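3.2 Bench height and reported back pain

The survey covered 129 workers at nine packing and light assembly sites, most of them in the Stivier and Wavden areas. Each worker kept a diary in which they scored lower back, neck and shoulder discomfort at the end of every shift. After blank and half-filled entries were removed, 2,116 diary entries remained. The last were collected in March, and the cleaned set used in this paper is the May 2025 version.

Bench height was measured from the floor to the working surface and then divided by the worker's standing elbow height. We used the ratio because the same bench can be low for one worker and high for the next. Mats and platforms were included in the measurement where they were in regular use. At the Dukon site the benches could be raised and lowered, but the handles had been taken off several of them and staff treated these as fixed.

Lower back scores rose as the ratio fell. The pattern held when age, length of service and hours worked were taken into account, though it was weaker among workers who moved between benches during the shift. Neck scores followed the same direction with more scatter. Shoulder scores did not follow bench height in any clear way, and the high and low benches could not be told apart on this measure alone.

Azadeh Alipour, who carried out the interviews, noted that many workers did not think of their bench as low. They spoke instead of having to "get over" the work, and several put this down to where the boxes were kept. Hettiarachchi's earlier scale for forward reach has no item for the height of a container's sides, so we added one. It was scored by the interviewer from the worker's usual position, with the box in its usual place.
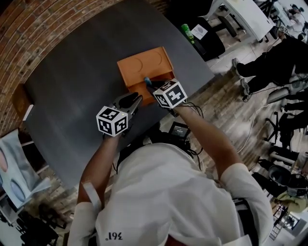
Reach distance explained more of the shoulder scores than bench height did. Workers who kept their boxes at the near edge of the bench gave lower scores than those who worked across it, even on the lowest benches. The posture of interest is the one in Fig. 4, with the upper body leaning over the tabletop, both arms stretched out and a held tool reaching into an open box. Diary entries for tasks of this type were grouped together whatever was being packed. Container side height added little once reach had been entered, and the item was dropped from the final model. The remaining terms are given with their intervals in the next section.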